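Workshop notebook
12/07/2019
Posted by Shewit Worku

We use cookies to remember your settings. By continuing to read you accept our cookie policy.

Soap bench, cold process, batch for the Tefera order

Started at the far bench because the near one still has the Pornel molds curing on it. Room was cool this morning and I ran the heater until the oils were soft enough to pour. The coconut had gone solid in the pail again. We need to keep that pail off the floor in winter.

Total oils 3000 g. Same blend as the last two Tefera batches: olive, coconut, a little castor. Weighed each one twice on the big scale. The small scale is drifting and I have put tape over it so it doesn't get used. It needs to go back to Clinano for calibration, and the paperwork is in the drawer under the kettle.

Lye went into the water outside by the door, goggles and long gloves on, lid loose. It climbed fast and I left it alone while I lined the molds. Both parts were brought to 105 F before combining. I have been working warmer than that in the past and getting trace too quickly to do anything with color, so I wanted to see what a cooler start would give.

Trace

Light trace came slowly. I pulsed the stick blender and stirred by hand in between. That gave me enough time to split the batch into two pitchers, which I could not manage in March when the whole pot seized on me. The fragrance in March was the Plestard citrus and I am fairly sure that was the cause. Today was unscented in one pitcher and lavender in the other. No acceleration in either.

Color

Tefera want a green bar and a plain bar, sold in pairs. They have turned down two of our greens as too gray. The chlorophyll powder looks good on the day and fades to khaki on the shelf. The clay stays put but it is dull to begin with. I used the Plestard mica this time, mixed into a spoonful of olive oil first so it wouldn't clump, and took it further than I normally would. Wet batter always looks different from the cured bar, so I am holding off on an opinion until the cut.

A simple rendered block in a green that is well past anything we have made so far. The slightly rounded edges are also close to what I would like from the beveler.
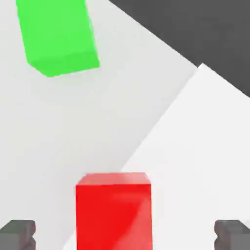

Molds and insulation

Poured the plain half into the long wooden mold and the green half into the silicone slab. Tapped both on the bench to bring the bubbles up. Sprayed the tops with alcohol against ash. Covered with boards and one towel each. Last time I doubled the towels on the slab and got a dark ring in the middle from partial gel, which Tefera noticed right away. If the ring shows up again with one towel I will try the next slab with none.

Please leave the boards on until tomorrow. I know people like to look.

Older batches

Cut the loaf from the previous pour. It was firm enough, though the wire dragged a bit at the end and left lines. The wire is due for replacement and there are two spares in the tin with the stamps. Got 20 bars and one thin end piece, which I kept for the lather test. End piece tested with the strip at the sink and it was where it should be. Lather was low and creamy, not many bubbles. More castor would help but I don't want to change the blend in the middle of an order.

The Pornel bars on the near bench have sweated a little overnight. Turned them and moved the rack away from the heater. They are salt bars and they always do this when the air is damp. They don't get wrapped until they have been dry for a full week.

Curing rack

Rack is close to full. Top two shelves are Pornel, middle is stock, bottom is free for Tefera. Labels go on the shelf edge, never on the bars. The stock bars at the left end have no label at all. I think they are the oatmeal ones. If you made them, please write the pour date on a card.

Cure for this order is 30 days and we don't ship early even if they ask.

To do

- Unmold the plain half first, then the green
- Photograph the cut face by the window with the gray card
- Order sodium hydroxide, we are on the last tub
- New wire on the cutter
- Small scale to Clinano
- Ask Tefera whether the pairs get one band or two, as it changes the box size
- Return the borrowed thermometer to the dye room

Cleaned the pitchers after leaving them to sit, wiped with newspaper before washing so the drain doesn't clog. Lye jug rinsed, vinegar kept well away from it. Heater off at the wall.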